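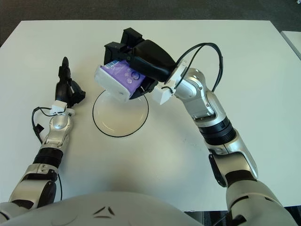 4. Recording your first place-on-plate demonstration

By now both arms should be powered and paired with your Sorovano handsets, so this is where the fun starts! We'll take it slowly, and you are very welcome to stop and try again as often as you like.

4.1 Choose one arm to do the carrying, and let the other wait out to the side of the plate with its gripper open. It's tempting to wave both of them around (we all did, in our first week), but a quiet second arm gives you a much cleaner recording.

4.2 Bring the package in over the round plate and pause there for 2 seconds before you start down. Squeeze the trigger only as far as you need; a soft carton doesn't want much.
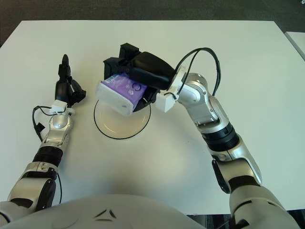 4.3 Lower, set down, and let go. Open the gripper all the way before backing off, then bring both arms to their resting spots, one on each side of the plate.

Caution: Keep your own hands off the table while the handsets are live.

Note: Check that the cable loops at the wrists have room to move. Hashini Munshi's cable notes are in section 2.

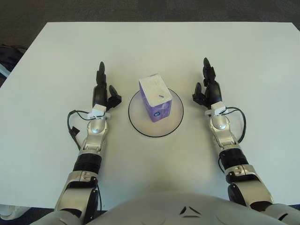 Reading time for this section: 2 minutes

4.4 Press Save, give the take a name you'll recognize later, and go again. Korkor Tetteh suggests 28 good takes before you try any training, and a fresh starting position now and then helps a great deal. 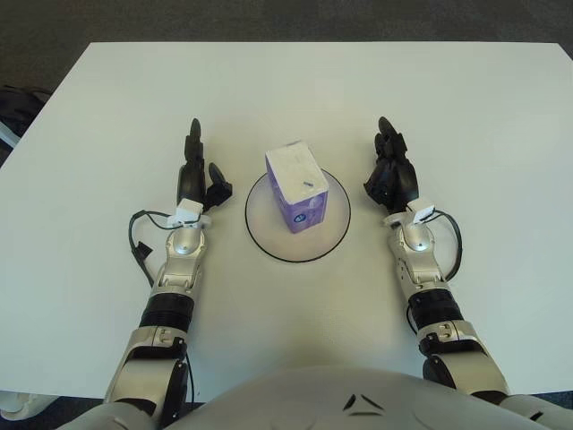 Fig. 4-4. Tissue box upright on the disc, one arm to either side.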